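Home and Family Skills, Evening Section
Handout 6: Sorting Small Things on a Soft Surface
Prepared by Eirlys Landeg
Mar 11, 2021

Welcome back, everybody, and thank you for the lovely notes you turned in after the last session. I read all of them over the weekend with a pot of tea (two pots, to be truthful) and I've put some of your questions into these pages where they fit. Mererid Griffiths asked whether the handout could have wider margins for scribbling. It does now!

We left off at the end of Handout 5 with kitchen counters, and I promised that we would move into the rest of the house. A good many of you live in one or two rooms, or share a place with family, and the big flat surface you have isn't a counter or a dining table at all. It's the bed. I grew up sorting beans and buttons on my grandmother's bed and I still think it's one of the best places to do it, as long as you know what a bed does to the things you put on it.

1. What a soft surface does

A table holds still. A mattress gives a little wherever there is weight, so anything round will find the low spot and go there. Put an orange on a made bed, sit down next to it, and see how long it stays where you put it. Flat-sided things behave better. A block or a short cylinder standing on its end will stay up on a firm mattress with a smooth cover, but it will tip if the cover is quilted or bunched up underneath it.

So before you begin:

Pull the bedspread tight and smooth it from the middle out.
Don't sit on the bed while you're sorting. Stand or kneel beside it.
If you have anything that could leave a mark, such as cut fruit or greens with soil on them, put a towel down first.
Open the curtains. Small dark things get lost on a patterned cover much faster than you'd think, and daylight is kinder than a ceiling bulb.

Ánh Bùi raised a very good point about patterned covers in November, when we did the mending unit, and I want to repeat it for those who joined later. Her advice was to look for the outline of a thing and let the colors alone. A red button disappears on a cover with red in it, but its edge doesn't. Try it with your own bedspread, whatever the print.

2. The shallow box

You will need one shallow box or tray for this lesson. It doesn't have to be nice. The lid of a board game is fine, a drawer liner with stiff sides is fine, and an old tray with marks all over the bottom is fine too. What matters is that the sides are high enough to stop a rolling fruit and low enough that you can reach in from any direction without tilting your wrist.

A few of you bought the Korneo trays from the shop on the corner. They're perfectly good, but please don't feel you have to. Ieuan Rowlands brought in a shoebox lid last week and got through the whole exercise with it.

Set the box down on the bed at a slant to you, so one corner comes toward your working hand. I know it looks untidy. Our instinct is to line everything up square with the edge of the bed, and then we spend the evening reaching over the near wall of the box. Turn it a little and your arm has a clear way in.

3. Round things first

Here we get to the part that people like to argue about. I teach round things first. Analyn Villanueva, who takes the Saturday group, teaches them last, and she has her reasons, and you should ask her for them because she explains it beautifully. Mine are simple. The round things are the ones most likely to wander, so I like to have them inside walls early on. Once the fruit is in, the blocks and the loose bits can wait their turn on the bedspread and they'll still be there when you get to them.

Soft fruit wants a gentle hand. Pick up a tomato from the sides, across its widest part, and set it down before you let go, so it never drops even that last half inch. Plums are firmer but they're slippery. Oranges forgive nearly everything, so do start with the orange if you're feeling nervous.

If two fruits are lying against each other, move the one with the free side first. People tend to reach for the nearer one, nudge its neighbor, and then have two things rolling instead of one. Look for a moment. Which one could you lift without touching the other?

4. Blocks and odd shapes

Wooden blocks go in next. Keep cubes together and uprights together if you have more than one of each. Stand a block up only if it's going to be left alone; if you'll be reaching past it, lay it down. I have knocked over so many standing blocks with the side of my hand that I ought to know better, and I still do it.

Leafy things are always last, and they go in their own pile, away from everything, at the far end of the bed. They shed. One loose leaf in a box of small parts looks like a part until you pick it up.

Look at the next two pages side by side, and pay attention to what is in the yellow box and what is out on the bed.
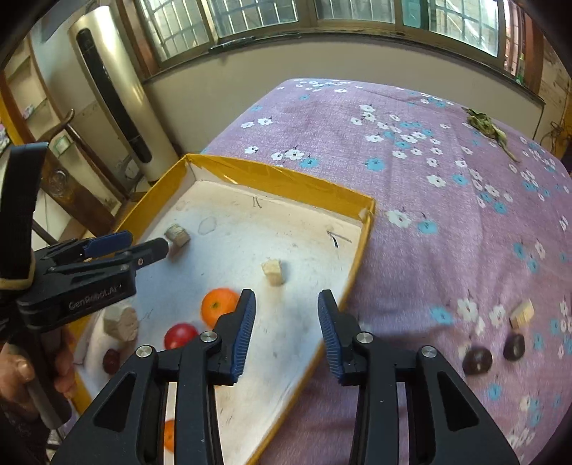
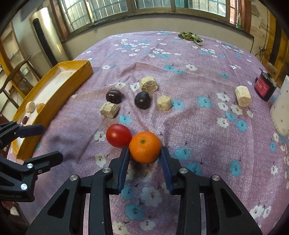
5. Practice for the week

Please do this exercise on two different evenings if you possibly can. Once is only enough to find out what you find awkward, and the second time is where you get to fix it.

Choose three kinds of round food, any sizes. Choose some small blocks, or corks, or cotton reels, or whatever you have that stands on its end. Add a handful of something leafy. Scatter the lot over your bed without thinking about it. Then sort it all into and around your box in the order we've talked about, slowly, using whichever hand you like.

The second evening, do it in Analyn's order, with the round things last. Write a few lines about which one suited you and why. I don't mind at all which side you come down on, and I won't be hurt (much).

While you work, keep these questions in the back of your mind:

Did anything roll, and what had you just touched when it did?
Was there a spot in the box that you kept avoiding? Was a wall in the way, or something standing up?
How many times did you put a thing down and then move it again? A couple of extra moves is natural. If you're doing it with everything, your box is probably too small or too straight.

6. Clearing up afterward

Clearing up is part of the exercise, so leave yourself time for it. Fruit goes back to the kitchen before anything else, and please do count it back, because a plum forgotten in a fold of the bedspread is a sad thing to find at bedtime. Wipe out the box. Pen marks and old scuffs in the bottom won't hurt anything, but sticky juice will pick up every bit of lint in the house.

Shake the cover out over a hard floor and sweep up after it. If you used a towel, fold it inward from the corners first, carry it to the sink, and then open it.

Reading and housekeeping

For next time, please read pages 27 to 42 in the Drastach workbook. You can skip the section on pantry labels, which we did in the first unit, though the little chart at the end of it is handy if you've lost your copy. Those of you sharing a workbook can borrow mine before class. I'm in the room early most evenings and there's usually a kettle on.

Mererid has the sign-up sheet for the linen closet session. We'll be folding fitted sheets, so bring one if you have one, the more stubborn the better, and wear something comfortable with sleeves you can push up.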